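Wesar project, progress report no. 2
To: Marisa Marchetti, Vainio fund
From: Cinzia Farina
Date: 2026-09-23

Dear Ms. Marchetti,

In this period the main activity was the open day in our workshop, which was planned as milestone 2 of the grant. We received some 642 visitors, mostly families and students of technical schools. Thomas Negri and Ornella Mazza led the demonstration and answered the questions of the public.

The subject was the taking apart of old desktop computers with two robot arms. Before each session Thomas explained which parts are of interest for recycling and why the cables are the difficult point for a gripper.
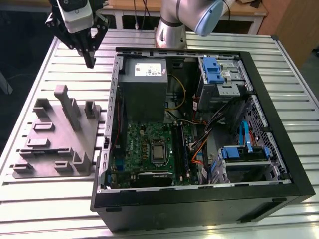 Desktop computer with the side panel removed, next to the gray 3D-printed fixture plate.

The visitors asked many times about the cost of the fixture plate and if a school can print one. We promised to send the drawings to the teachers who left their address. Several persons also asked for more explanation on the screen, because in the back rows it was not easy to hear.

The expenses for the day were 1,604 euros, including printed material and transport. The receipts are in the annex.

In November we will repeat the demonstration at the Cirkusix hall, with a microphone and a larger screen. Marisa Gentile is preparing the agreement with the hall, and I will send you a copy when it is signed.

With kind regards,
Cinzia Farina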